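4.2 Open-day demonstration

The system was shown to visitors during the November open day at the Drundstead site. The cell was the same one used for the experiments in Section 3, with two arms working over a white table. We changed nothing in the controller for the visit except the speed limit, which was lowered for both arms. Visitors stood behind a line on the floor and could ask the operator to stop or repeat a trial at any time.

The task was garment handling. Each trial used one piece of clothing from the Ostrowski set, which contains 207 items in different sizes and colors. The operator dropped the item on the table in no particular arrangement and started the program. The arms then had to find two corners, lift the item, pull it tight and lay it down again. A trial ended when both grippers had let go and moved back, or when the operator pressed stop.

Stretching is the step that visitors asked about most. The planner, Tudelance, treats the cloth as tight when the pull measured at both wrists stays above a set level for 200 ms. It does not check whether every part of the item is flat. As a result, a garment can be held tight between the grippers while one part of it still hangs below the rest, as in Figure 6. The lower part is left for the next step, in which the item is set down and smoothed.

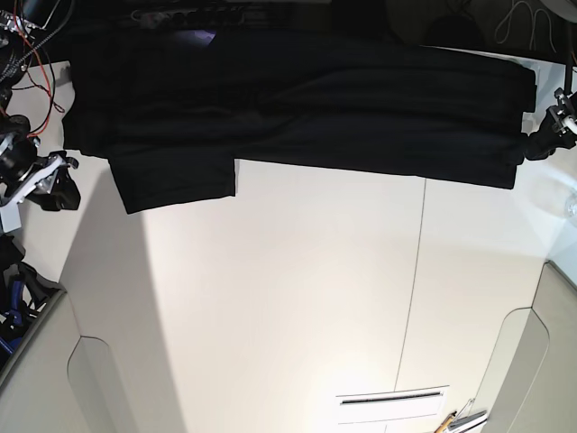 Figure 6. A black garment held between the two grippers over the table during the demonstration. A flap of fabric hangs below the main body of cloth at the left.

4.3 Wrist view and grasp selection

Grasp points are chosen in two stages. The overhead view gives a first guess, which is good enough to bring the gripper close to the cloth. The wrist camera then takes over for the last part of the move. We kept the wrist images at low resolution so that the grasp network could run on the same computer as the planner.

The quality of these close images varies a lot. Blur is common, and the fingers themselves take up a large share of the image. In the view below, the cloth is a dark teal area behind the left finger, and the gap between the fingertips shows mainly pale tones. A fixed color threshold does poorly on images like this, as shadows and dark fingers are easily taken for fabric.

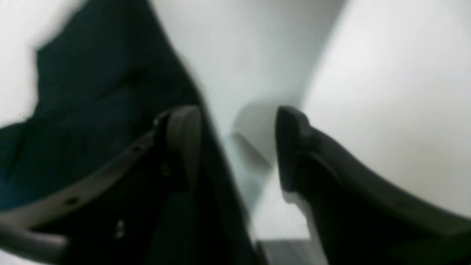

For this reason the network was trained on blurred images as well as sharp ones. The training set had 2000 wrist images, of which 1000 were blurred on purpose by moving the arm during exposure. Finger pixels were masked out before training - the mask is computed from the gripper opening and needs no labeling by hand. The earlier Motel baseline used sharp images only and no mask.

We did not score the open-day trials in the same way as those in Section 3. Items were picked by visitors, and several trials were stopped early to answer questions. They are therefore left out of Table 2 and were used only to collect notes on failure types, which are discussed in Section 5.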